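Speaker notes – "Do you really need the hard case?"
Zdislava Brabec, August members' evening, 7 pm start

Slide 1. Title. Don't read it out. Say who I am, say I've been packing and shipping kit for the touring side of Belo for 10 years, and that I have bought far too many black plastic boxes in that time.

Slide 2. The claim. Every catalogue says the same thing: put it in a hard case and stop worrying. Ask the room who has opened a hard case and found something broken in it. Wait for the hands. (Štěpánka Kollár has promised to put hers up if it's quiet.)

Slide 3. What the money buys. Good shell, stiff lid, decent latches. Fine. I'm not going to pretend a cardboard box does the same job. But the shell only deals with what hits it from outside. If a mixer can slide two inches inside, it will slide two inches, and the case will look lovely when it arrives.

Slide 4. Leave this one up while I talk about lids.
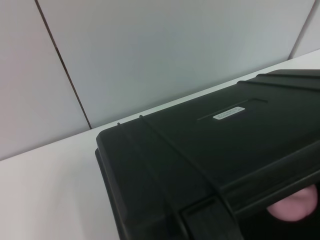

Hard case, lid side. Note the ribs and the small white label.

Point at the raised ridges first. People tell me ribs mean strength. Some do. Some are there so that cases stack, and some, I suspect, are there because a plain lid looks cheap in a shop. I'd want to see the same lid tested without them before I paid extra. Konholm's rep couldn't show me that when I asked, and sent me a brochure.

Then the label. Tiny print, two lines. From the back of a van it tells you nothing. Put your own on, big letters, on the lid AND on one end. Tape is fine.

Slide 5. Weight. Our old Dekeo case weighed 7 kilos before we put anything in it. Somebody has to carry that up the stairs at the venue. Ask who. Pause.

Slide 6. Foam. Spend here first. The Jelínek inserts cost us 200 crowns a sheet and did more good than the dearer case we'd bought the year before. Cut it snug, and replace it when it crumbles. Pick-and-pluck foam – I have yet to meet a piece that survived a season with us, though Štěpánka disagrees and can say so in questions.

Slide 7. When I do say yes. Air freight, lenses, anything going in with other people's luggage. For a car boot and a short drive I use a soft bag and a blanket, and I've had around 500 trips out of that.

Questions. If asked about waterproof seals: check for grit, close it, try it in the bath with a dry tea towel inside. Keys back to the front desk by 10.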